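# Mealworm frass trial gets going at Udthorpe

Posted in September, with my boots still drying by the door 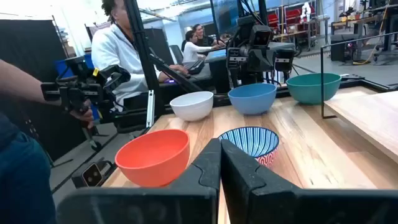 ## What we're up to

I've been itching to write this one up for weeks, and now that the last of the paperwork is signed I can. We're starting a growing trial with frass from our mealworm unit at Udthorpe, and we're doing it together with Kirkeck, the glasshouse people over the hill, who have very kindly given us a whole bay to play in.

If you're new here, frass is what the larvae leave behind. Droppings, mostly, with bits of shed skin and the odd crumb of bran they couldn't be bothered with. It comes off the sieves as a dry, sandy powder and it smells a bit like a biscuit tin that's been left shut over the summer. We make a lot of it! For every tray of larvae we harvest there's a bigger heap of frass, and up to now most of ours has gone out in sacks to a couple of allotment societies and one very loyal rose grower.

That's fine as far as it goes, but I've always felt we were guessing. People tell me their beans went mad on it, and then I ask how much they used and they say "a few handfuls". So this is our go at finding out properly.

## The trial itself

Menaka Thambiah is running the plant side. She came to us from potato work and she has very firm views on labels, which I'm slowly learning to respect (my own handwriting has been banned from the bay). She has settled on 613 pots, all the same size, with tomatoes in most of them and chard in the rest. The pots are split between plain compost, compost with a bought-in pellet feed, and compost with our frass at three different strengths.

The weakest mix is what you'd get if you followed the advice we currently print on the sacks. The strongest is frankly rather a lot, and Menaka expects some scorched leaves. I asked whether we could skip that one and she said no, she wants to know where the top of the hill is. Fair enough.

It runs for 27 weeks altogether, and that takes us through the dark part of the year, so Kirkeck will be keeping the lamps on for us. We'll be weighing fruit and leaf, and sending soil off to be tested at the start, the middle and the end. There's also a smaller side job on fungus gnats, as a couple of growers have told us they get fewer of them with frass in the pot and a couple of others have told us they get more.

## Heat treatment, again

All the frass in the trial has been heat treated for 60 minutes in the new oven, which we've called Roy. I didn't choose the name. Roy replaced the old drum heater in spring and he's a great improvement, though he trips the breaker if somebody puts the kettle on in the same building, so tea has moved to the office.

We did wonder about putting in some untreated frass as a comparison, but the rules for selling the stuff want it treated, and there didn't seem much point in growing a lovely crop with something we can't bag up and sell. Menaka was a bit sorry about that one - I think she'd have liked the extra pots.

## Where the larvae come in

Tegan Whitcombe looks after the mealworms themselves and she's been on a new feed since early summer, mostly bran with carrot tops for moisture. What you feed them changes what comes out, so she has agreed to hold the recipe steady until the trial is done, even though she's got a brewery waiting to send her spent grain. Sorry, Tegan! The grain will keep. (Well, it won't, but there'll be more.)

We set aside 1138 kilos of frass from that feed, sieved twice and stacked on pallets at the dry end of the barn. That should see us through with plenty left over for spills, repeat tests and the inevitable split sack.

## Sturkska

A few of you asked at the open afternoon what had become of Sturkska, our pelleted frass. It's still coming. The first pellets crumbled if you looked at them sternly, and the second lot were so hard that they sat on top of the soil for weeks without doing anything at all. We're on the third go now, with a bit more water and a slower press, and they seem to be holding together in the sack and softening in a watering. I'm not going to promise a date, as the last time I did that I was wrong by over a year.

Sturkska isn't in this trial. If the loose frass gives us a sensible rate to work from, the pellets will get a bay of their own afterwards, and Kirkeck have already said they'd be up for it.

## If you'd like some

Sacks are still on sale from the farm gate in the mornings, same price as before. Allotment groups can have the bulk bags again from next month, but please ring first so that somebody can get the forklift out. And if you're using our frass at home and you've been keeping any sort of notes, even scruffy ones on the back of a seed packet, Menaka would love a copy. Tell her what you grew, how much you put on and what it did. Failures very welcome too.

I'll put up some early weights once the first tomatoes are off. The chard will be ready sooner, so you'll probably hear about that first.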